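February -- gripper comparison, bench two

Picked up where Ciarán Duggan left off. He had the Losel fingers on both arms and the current limits set the same, so I left the mechanics alone and only changed the controller. Brophy firmware on the left, Wetedora on the right. Homed both twice. Right side came up with an encoder offset of 6 counts on the wrist, left side clean. Wrote the offset into the config and moved on.

Started with closing force on the bare fingers. At a commanded current of 599 mA the left settles quickly and stays put. The right hunts a little before it settles, and you can hear it. Dropped the gain one step and the noise went away, but the close got slower. Not sure yet that the trade is worth it. Logs are in the Skerier folder, last good one is 1391.

Next, the teal container. Going in over the rim with the long finger is fine as long as the wrist is rolled before the approach. If it rolls on the way down, the other half of the gripper touches the rim first and everything after that is off. Changed the waypoint order in the script so the roll comes first. Ciarán's older script still has it the other way, so don't copy from that one.

Flat black square for the right arm. Thin parts are the hard case for these fingers: the tip has to come down almost to the surface and the blockier finger gets there at a different height. Tried 8 mm standoff before the final descent. Will try less once the hunting is sorted out.

Cable routing: the purple ones need checking at full wrist roll before any long run. I would like a clip at the lower link on both sides -- tape does not hold.

To do:
swap controllers left to right and repeat the force test
new standoff values for the square
ask Ciarán where the spare finger pads went 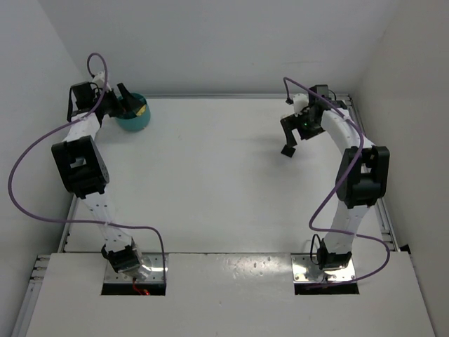 Both arms on bench two, left gripper at the teal container, right one open above the black square.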